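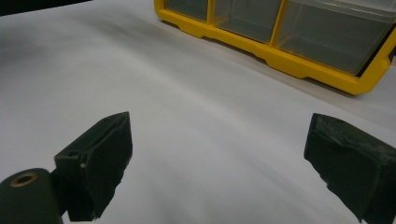 According to one reader of the Wanomell town newsletter, a sheet that has dried outdoors "smells like the whole afternoon," and fans of **line drying** tend to agree. Line drying is the practice of drying washed cloth in open air, usually by hanging it from a rope, wire or rack. It is one of the oldest household jobs still done in much the same way, and it's a wonderfully clever use of sun, wind and a bit of string!

## How it works

Wet cloth holds water both between its threads and inside them. Moving air carries damp air away from the surface, so more water can leave the cloth, and this goes on until the cloth and the air around it are in balance. Wind often matters more than heat. A cool, breezy morning in November can dry a sheet faster than a still, sticky summer day, a fact that surprises a lot of first-timers.

Even freezing weather will do the job. Ice in the cloth can pass straight into the air without melting first, and a stiff, frozen shirt slowly turns soft again as it hangs. It is slow going, but great fun to watch.

## Lines and racks

The simplest setup is a single rope between 2 posts. Pulley lines, common between apartment buildings, let a person hang a full load while standing in one place. Rotary dryers fold a long run of line into a small circle and turn in the wind - a lovely bit of design for a small yard. Indoors, folding racks and ceiling airers do the same work, though they need an open window or a fan to keep the room from getting damp.

## Local customs

In Pasley, a hillside town with steady wind off the water, the upper streets have shared drying greens with over 90 posts still standing. Households once had set hours on the green, and the early morning spots were the ones everyone wanted. The town, home to 3,000 people, still holds a washing day each spring, when the old posts are strung with bright quilts and tablecloths.

The Preltix pulley, a small iron wheel with a deep groove, was made nearby and can be found on many of the older houses. Its groove keeps the rope from jumping off in a gust, and plenty of them still spin beautifully.

## Effects on cloth

Sunlight gently bleaches white cotton and linen, which made grassy drying fields a key part of the linen trade for centuries. Dark colors can fade, so they are often hung inside out or in shade. Towels dried in still air feel rough, but a good shake before and after hanging softens them a great deal.

## See also

- Clothespin
- Bleachfield
- Fukuda folding rack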